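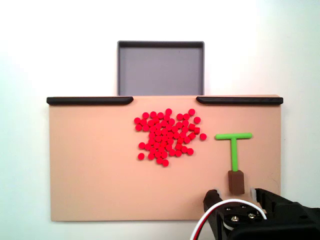

Section 3: Setting Up Your Juva Yogurt Maker

I've run mine on the same kitchen counter for ages now, so these are the steps as I do them (the factory leaflet is a bit thin!).

1. Wash the jars and lids in hot soapy water and let them air dry. Don't put the lids in the dishwasher, mine warped.

2. Plug the base in with no jars inside and let it run for 12 minutes. You may smell something dusty the first time. It goes away.

3. Warm your milk to 90 degrees Celsius, then let it cool until you can hold a finger against the pan comfortably.

4. Stir in 3 spoonfuls of plain live yogurt. I go slowly here, with a small whisk, and I still get lumps now and then.

CAUTION: Never pour hot milk straight into a cold jar. I cracked one that way and was mopping till bedtime.

5. Fill the jars, set them in the base, put the cover on and leave the whole thing alone overnight – no peeking, no nudging! 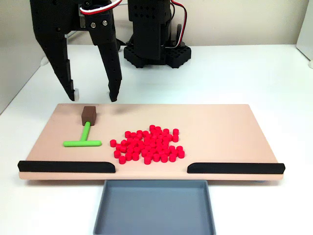 Mine came out runny until I stopped moving the base halfway through, wrote one reader from Candenholm, and now I start it right after supper and keep everyone away from that counter.

Note: If yours is still thin by morning, give it two more hours, then chill it before you judge.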